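The break room rumor that the robot was coming for the lunch shift reached me before the memo did. I've been on the prep line at the Lostmont commissary for 10 years, so of course I marched straight to the office and asked! The answer was calmer than I expected. Clurus, the outfit setting up the new arm, wants it to handle bowls and pots at the plating table, and we keep the cooking, the tasting and the arguing about salt.

What changes for us is mostly the evenings. We send out 2000 meals a day, and whoever closes spends the last hour moving dishes from one end of a table to the other (my wrists have opinions on this). Starting with the trial, two closers move to the early shift and seven of us get trained to set up jobs for the arm in simulation before anything runs in the kitchen. I signed up in December, mostly out of nosiness, and I'm having more fun than I'll admit to my kids. My first task was the small tan bowl next to the big white pot, and I must have rerun that one all afternoon. 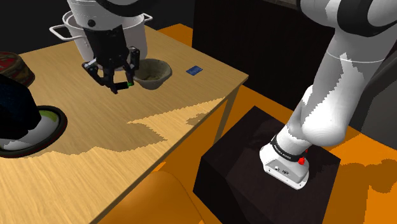
LOSTMONT, 01/03/2026 – Training continues in the upstairs room, and there are still spots open. Bring your own coffee. Pay stays the same while you learn, and I got that in writing.

Comments

prepcook917: Do closers get to pick who moves to earlies?

Uvden Street kitchen: We want in on this! My wrists too.

soupladle: Still arguing about the salt.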